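Vutent Sideline Marking Kit for Football Fields

Product page, Olton Field Supply

The Vutent kit is made for schools and small clubs which must prepare a football field with few people and not much time. It gives you everything for the sidelines, the yard numbers and the hash marks, packed in one bag with shoulder strap. The kit is sold for American football, but many of our customers also use it for a lacrosse or soccer field on the same grass.

We started to sell the first version to high school teams, and the feedback was mostly about the string. It was too thin and it made knots when the wind was strong. In the present version the string is thicker, bright orange, and it goes on a reel with a hand brake. The reel holds enough for both sidelines and both end lines without moving the stakes two times.

What is in the bag

String reel with hand brake
Corner stakes, steel, with rubber caps
Stencil set for yard numbers, folding
Stencil for hash marks
Measuring tape in feet and yards
Carry bag with shoulder strap
Printed field plan, high school and college

The number stencils are folding in the middle, so they fit in a normal car. Please open them on flat ground and press the hinge with the foot until it is straight. If the hinge is not straight, the numbers will look a little tilted from the stands.

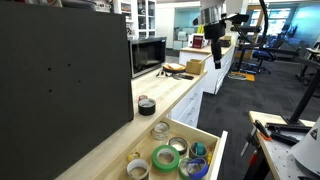
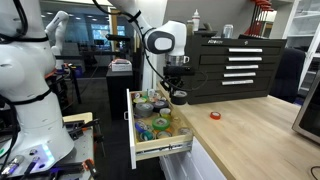
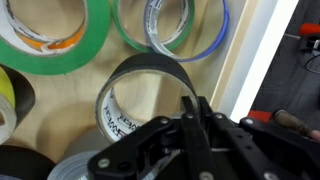
Olton Field Supply – Football Equipment Department

Paint

Paint is not included. The stencils work with aerosol cans and also with a walking sprayer. We recommend the water-based Sodia White for natural grass. For artificial turf please ask first the company which installed your field, as some surfaces accept only removable paint. Clean the stencils with water on the same day – dry paint makes the edges thick, and after some games the lines are not sharp anymore.

High school or college hash marks

The distance between the hash marks is not the same in high school and in college. The string reel has colored tags for both, blue for high school and red for college. If your field is used by both levels, please decide before you begin which marks will be permanent.

Ordering

Item number: 3000
Weight with bag: 30 pounds
Warranty: 2 years on reel and stakes, stencils are not covered
Spare parts: string, rubber caps and hinge pins can be ordered separately

Orders for the new season should reach us before August, when the waiting time becomes longer. Schools can pay by purchase order. For clubs we ask payment at the time of order.

The older Ferraro stakes can be used together with this reel, but the caps are a different size and must be ordered with the stakes.

Questions about the kit: Benedetta Benedetti, sales
Spare parts and repair: Silviu Jitaru, workshop

Page updated May 5, 2026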